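本数据卡适用于 Nondmont 家庭操作数据集中的“线缆与小型电器”子集，修订日期为2021年7月31日。修订内容限于接触标签的时间错位故障及其处置，采集协议与授权条款沿用前一版本。已下载旧版标签的单位，请先阅读“已知故障”与“使用限制”两节。

## 基本信息

| 项目 | 内容 |
|---|---|
| 子集名称 | Nondmont / cable-appliance |
| 采集设备 | Salian 头戴式记录单元 |
| 下游平台 | Garkon 双臂操作平台 |
| 测试地点 | Neltodero 测试间 |
| 片段总数 | 1,132 |
| 受影响片段 | 664 |
| 标签版本 | 旧版 `labels_r1`，修订版 `labels_r2` |
| 当前状态 | 旧版标签停止分发，视频文件未作改动 |

## 子集内容

本子集收录人员在住宅环境中徒手操作带线电器的第一视角视频，以及与之对应的手部姿态轨迹和接触标签。操作类型包括扶持、翻转、整理线缆、对位和放置。采集在参与者的日常居所内进行，家具、地面和照明未作统一布置，画面中常有与任务无关的物品。

接触标签按左手、右手分别记录，取值为“无接触”“接触”“持握”三类。标签由手部轨迹自动生成初稿，再由标注人员对照视频复核。训练 Garkon 平台时，接触标签用于确定夹爪的闭合时刻，因此对时间误差较为敏感。

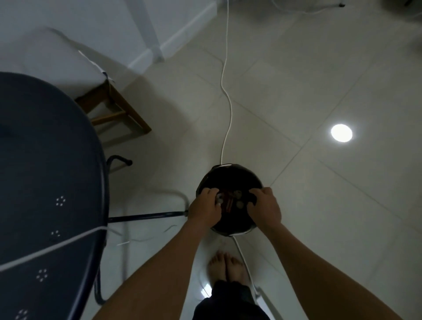
双手同时作用于同一物体的片段在本子集中占比较高，这类片段的标签也最难复核。一只手承担固定作用时，接触状态可能持续较久；另一只手则频繁松开、再次接触。复核规程要求逐手判定，不得以一只手的状态推断另一只手。手指被物体或另一只手遮挡时，标签应写为“不确定”，并保留自动初稿的置信值。

## 已知故障：接触标签时间错位

### 现象

在 Neltodero 测试间进行的例行回归测试中，使用 `labels_r1` 训练的 Garkon 策略出现夹爪提前闭合。右臂末端尚未到达抓取点，夹爪已进入闭合行程，部分试次中夹住了电器旁的供电线缆。同一批测试共记录此类事件9次，其中一次线缆受拉，导致被测电器从支撑面滑落，操作员随即按下急停按钮。

事件未造成人员受伤。受拉线缆的外皮有破损，已按测试间规定报废。被测电器在测试时使用低压直流供电，未接入市电。

### 原因

Salian 记录单元的视频流与手部姿态流使用两个独立时钟，正常情况下由启动时的同步脉冲对齐。固件更新后，同步脉冲的接收时刻被写入了错误的字段，导出工具读取到默认值，并将其作为有效偏移使用。由此，手部姿态流整体提前63毫秒，自动生成的接触标签随之提前。

人工复核未能发现该问题，原因有二。其一，复核界面以抽帧方式播放，相邻两帧的间隔大于错位量，标注人员在多数片段中看到的标签与动作大体相符。其二，质量抽查只比较标注人员之间的一致性，没有与独立的时间基准进行比对。一致性指标在受影响片段和未受影响片段之间没有明显差别，故未触发告警。

### 影响范围

错位仅存在于固件更新之后采集的片段，共664个，其标识列于 `affected_segments.csv`。更新之前采集的片段经抽检，未见同类偏移。

各类字段受影响的情况如下：

- **视频文件**：时间戳正确，无需替换。
- **手部姿态轨迹**：数值正确，时间戳整体提前。
- **接触标签**：起止时刻整体提前，类别取值本身有效。
- **任务文字说明**：不含精确时刻，不受影响。
- **训练与测试划分**：维持原划分，便于比较修订前后的结果。

以短时接触为主的任务受影响最大，例如按压卡扣、拨动线缆和插头对位。长时间持握的任务受影响较小，但起始时刻仍不可用作夹爪控制的依据。

## 处置措施

1. 停止分发 `labels_r1`，下载页面保留文件校验值供核对，不再提供文件本身。
2. 从原始日志中恢复同步脉冲时刻，重新计算受影响片段的偏移，生成 `labels_r2`。
3. 对原始日志不完整的片段，采用声学事件与手部加速度峰值联合对齐，并在元数据中将 `sync_source` 标记为 `estimated`。
4. 导出工具增加校验：同步字段缺失或等于默认值时，导出过程中止并返回错误码，不再以默认值继续。
5. Garkon 平台的夹爪控制增加到位条件，末端与目标的距离未进入设定范围时，闭合指令不予执行。
6. 复核界面改为在接触起止时刻附近逐帧播放，其余时段仍可抽帧。

第五项措施独立于数据修订。即便标签完全正确，也不应将学习所得的接触时刻作为夹爪闭合的唯一条件。已自行部署同类策略的单位，应在其控制器中设置等效的联锁。

## 验证情况

修订版标签已完成格式校验和时间单调性检查。使用 `labels_r2` 重新训练的策略尚未完成全部回归测试，目前仅在低速模式下运行，线缆类任务须有操作员在急停按钮旁值守。完整测试计划于8月进行，结果将写入本仓库的 `CHANGELOG.md`。在此之前，本数据卡不对修订版标签在实机上的表现作出说明。

## 使用限制

- 不得使用 `labels_r1` 训练任何用于实机控制的模型。以其为基础的既有模型权重应停止部署。
- `sync_source` 为 `estimated` 的片段可用于表征学习和离线评测，不建议用于学习精细的接触时序。
- 视频中的人员操作仅为行为记录，未经电气安全审查，不构成维修、拆装或带电作业的指导。
- 机器人复现涉及线缆的任务时，应断开市电，或使用限流的低压电源，并为线缆预留松弛长度。
- 画面中可能出现参与者的手、前臂、腿脚及居所陈设。禁止尝试识别参与者身份或居所位置。

## 升级步骤

使用方应先核对本地文件版本，再替换标签目录：

```
python tools/check_version.py --root data/cable-appliance
python tools/apply_labels.py --from labels_r1 --to labels_r2
python tools/verify_sync.py --list affected_segments.csv
```

`verify_sync.py` 对每个受影响片段输出修订前后的偏移值。若输出中出现 `MISSING`，表示本地缺少对应的轨迹文件，应重新下载后再次运行。替换完成后须清除缓存的训练样本，否则数据加载器仍会读取旧版时间戳。

## 问题报告

发现新的时间错位或标签异常，请在本仓库提交问题单，写明片段标识、标签版本、`sync_source` 取值，以及异常出现的时刻。涉及实机安全事件的，请使用 `safety` 标签，并附控制器日志。日志中如含人员影像，提交前应予删除。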